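Well, I'm back, and my feet hurt! I've been meaning to write up the robotics club stuff for ages because a couple of you asked in the comments what I've been doing with my evenings, and the answer is laundry. Robot laundry. I went back to school at my advanced age to do the automation certificate, joined the student club in January because there was free pizza, and now I spend more time folding towels for two robot arms than I've ever spent folding towels for my own family.

A bit of background for anyone who's new. The club enters a student competition called the Zamudio Challenge, and every year there's a household job you have to get your robot to do. This year it's folding and putting away. Each team gets a pile of cloths, the robot has to fold them and stack them in a basket, and you get points for how many end up in the basket and how tidy the stack is. Sounds easy! My kids said it sounded easy. I reminded my kids that they can't do it either.

Our team is called Wulent, which I did not pick and cannot explain. There are seven of us and I'm the oldest by a good long stretch. The others are lovely about it. They ask me things like how you get grease out of denim, and I ask them things like why my laptop has decided it doesn't know where Python lives anymore, and it all evens out.

Most of what I do is data. The way we're going about it, somebody drives the arms by hand through the whole job, over and over, and the computer records it, and later on the software tries to learn from all those recordings. So before anything clever happens there are hours and hours of a human being moving a gripper towards a towel. My record in one evening is 71 recorded runs. I went home and dreamt in grey terry cloth.

What surprised me is how much of it comes down to the cloth. We started with tea towels because everybody has tea towels, and they were terrible. Too thin, and when the gripper closed it picked up two layers and brought the whole thing along like a magician's hanky. Then we tried a fleece blanket somebody cut up, and that was worse, it clung to itself. What works best for us is a plain mid-weight towel and a couple of printed cotton pieces with lines on them. The lines help the drivers more than anyone. When I'm steering with my tongue between my teeth I can line the fingers up with a stripe a lot faster than with a blank bit of fabric.
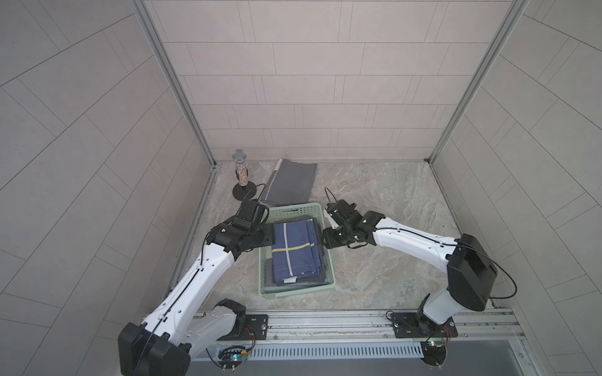 Our corner of the lab, two arms and one green basket.

I'm fond of that navy cloth, by the way. It's the one I use when I'm showing a new member how to drive, because you can see straight away if the fold's gone on an angle. The basket took some shopping around too. We had a round one at first and the stacks slumped into the middle, so I went out to three different shops on a Saturday looking for a rectangular one that was low enough for the arms to get over the side. My own laundry basket at home is cracked down one end and I have not replaced it. Priorities.

Driving two arms at once is its own thing. You've got one for each hand, and for the first fortnight I was hopeless. My left hand wants to do whatever my right hand is doing, so I'd go to pinch one corner and the other gripper would close on nothing at all, very politely, at the same time. One of the younger ones plays piano and she was good at it within ten minutes, which was annoying. I've caught up a bit. My trick is to hum. Don't ask me why it works, but if I hum something slow I stop snatching at the corners.

The other thing I had to learn is to stop fixing things. If a fold comes out wonky, my whole body wants to reach in there and flatten it with my palm, like I've done every day for thirty years. You can't. If you reach in, the run's spoiled and you have to bin it and start over. I've spoiled six that way and I know because there's a tally on the whiteboard with my name beside it. (They drew a little hand next to it. Fair enough.)

We did have one proper disaster. We'd been using a scheduling program called Stustix to book time on the arms, and it decided two teams had the same evening. The other lot had already changed all the settings for their own project, so when we came in after them everything was shifted over and our first dozen runs were rubbish. I only noticed when I was going through them at home with a cup of tea and saw the gripper closing a good inch away from the fabric each time. A whole evening gone! Now we have a sheet of paper taped to the door as well, and I check the settings before I so much as take my coat off.

On the learning side, I'll tell you what I understand of it, which is some. The first version we trained could get a gripper over to the cloth and then it would sort of dither there, opening and closing, like me in front of the fridge. The second version would pick up a corner and carry it across, but it dropped it early more often than not. The one we have now folds the small cotton pieces pretty well and makes a mess of the towel about half the time. When it does get a towel into the basket the whole room cheers. I cheered so loud last week that someone from the class next door came in to see if we were all right.

The competition itself is coming up quicker than I'd like. We're in the college group, against teams from all over, and there's a team called Woline that apparently did very well last year and has matching jackets. We don't have matching jackets. I offered to sew some patches and was told that would be "iconic", so I'm taking that as a yes. I've got the fabric, I just need to find where I put the good scissors.

In the meantime there's still the written report, and I've been handed the section on materials because, quote, I know about towels. It's supposed to be two pages. I've got four already and I haven't even started on how washing changes the nap. Does anyone know whether you can cite your own experience? I've got a lot of it.

Anyway, it's late and there's a real load sitting in my real dryer. I'll put up something after the next practice session, and the scarf pattern I promised is still coming, I haven't forgotten.

Posted 8/3/26

Comments

prairiebobbin: Loved this! I went back to school at 52 for bookkeeping and was the only one who owned a stapler. Have you tried a flannel facecloth? They're small but they've got some body to them.

 Reply from the author: Ooh no, we haven't! I've got a stack of old ones in the hall cupboard. Will bring some in and report back.

tannis_k: Can it do fitted sheets? Asking for every person on earth.

 Reply from the author: Ha! It's not in the rules this year, thank goodness. I'd quit.

Gravelroad: My grandson's school does something like this but with building blocks. I'll send him your post, he'll get a kick out of the whiteboard tally. Good luck against the jackets.

mossandmittens: Still waiting on that scarf pattern, no pressure :)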